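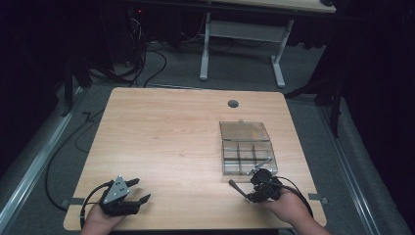 Box open on the table, all compartments awaiting instructions

Stultley Allotments & Gardens Forum > Seeds and Sowing > Sorting the seed tin

marrowfat
It's September, so I have tipped out the biscuit tin again. 416 packets, if you count the ones folded over and held with a peg. Almost 90 of them are lettuce. I don't much like lettuce.
The plan is to move the small stuff out of packets and into a clear box with compartments. My question is whether to sort by sowing month or by type. My wife's question is different and I won't repeat it.

Tilly_plot9
By month, every time. You open the box in March and the March things are there looking at you. By type you just end up with a very tidy brassica section and nothing sown.

old_hoe
Neither. Leave them in the packets. The packet has the name on it, and the year, and how deep. Once you've tipped them into a little plastic square you have a little plastic square of brown dots. Ask me how I know what forty feet of unintended swede looks like.

marrowfat
I was going to label them.

old_hoe
So was I.

Delyth Meredith
I'm with old_hoe on packets but not on his reasons, he'd lose the label off a tin of beans. The trouble with clear boxes is light. Seed wants to be dark, dry and cool. Mine live in a shoebox in the back bedroom, which has been all three since 1987.

Tilly_plot9
Put the clear box in a drawer then? Drawers are quite dark.

marrowfat
I cleared the table for this, which took most of a morning and uncovered a gas bill. 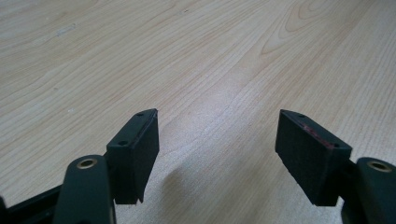 Anyway, I've now got room to lay the packets out in rows and I've found I own the same leek four times. Two from Cadwaladr, one from Serier and one in an envelope that says LEEK? in my own handwriting. The Cadwaladr ones say 300 seeds each. How many leeks did I think we were going to eat?

bindweed_bob
Don't bother keeping leek seed past its second year anyway. Parsnip is worse, buy that fresh. Tomatoes go on for ages.

Tilly_plot9
Not so sure, Bob. I had four-year-old leeks come up last spring, patchy but plenty. Do a test on damp kitchen roll before you chuck anything.

bindweed_bob
Patchy is what I'm saying.

Tilly_plot9
Plenty is what I'm saying.

Delyth Meredith
Is the Serier one the blue-leaved sort? If so I'd swap you for some Gakar climbing beans. They're purple until you cook them and then they're just beans.

marrowfat
It is, and you can have it. LEEK? thrown in free.
Going with months, in the box, in a drawer, packets kept behind with an elastic band. That way everybody's annoyed equally.

old_hoe
Which month does lettuce go in?

marrowfat
All of them, apparently. I'm going to need another box.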